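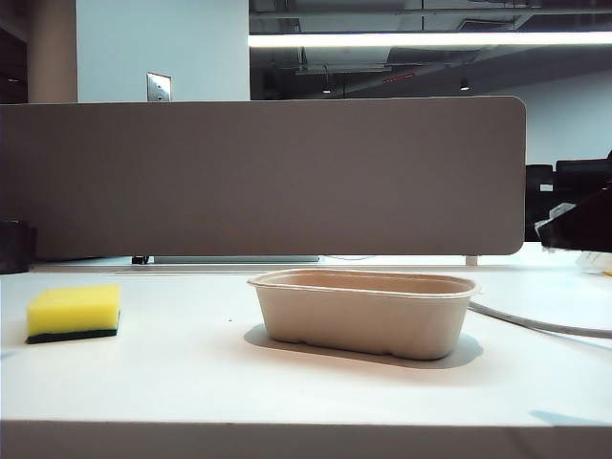 Report on the visit to the Femdale packing and household goods rooms, Dreton

The visit took place on 13 Jul 2018 at the invitation of Ghizlane Ait Ali, who manages the Femdale premises in Dreton. The party consisted of Yasmine El Sherbiny, Hugo Barrios and the undersigned. An earlier visit, planned for April, had been postponed at our request.

The purpose was to see how everyday cleaning items are grouped and packed before they are offered to member households, and to establish whether the same trays could be used at our own premises in Latuheru.

The party was received on the ground floor and shown the store. Femdale holds 3,045 trays at present, stacked by size and delivered to the packing room in lots of 50. Ms Ait Ali explained that the shallow rectangular tray is the one most often requested. Mr Barrios asked whether the trays were supplied with lids. They are not, and a paper band is used where a set has to travel.

The second part of the morning was spent upstairs, in the office where new sets are tried out on plain white tables between the desk dividers. Work at the tables is limited to single items and their fit in the tray. Full sets are made up in the packing room. The discussion here concerned sponges. Femdale has settled on a two-layer kitchen sponge, with yellow foam on one side and a dark green scouring pad on the other, and wishes to keep it for the coming year. 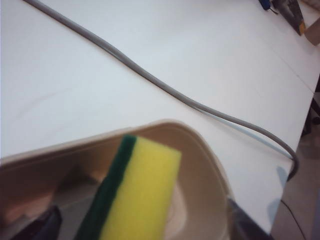 Kitchen sponge in a beige container, office tables, Femdale.

Ms El Sherbiny observed that a sponge laid diagonally takes up room that a cloth or brush might need. Ms Ait Ali replied that the position has not been fixed and that households have expressed no preference. It was agreed that the question would be put to Dalia Hajji, who prepares the packing sheets for Clestska.

The party also asked about storage. Trays are kept off the floor on open shelving, and the store is aired daily. Three damaged lots were returned to the supplier last year, all of them crushed at the corners during delivery.

Femdale has offered to send one lot of trays to Latuheru for trial, carriage to be paid by us. A reply is due within three weeks. The packing sheets will be forwarded separately.

Lacey Haslam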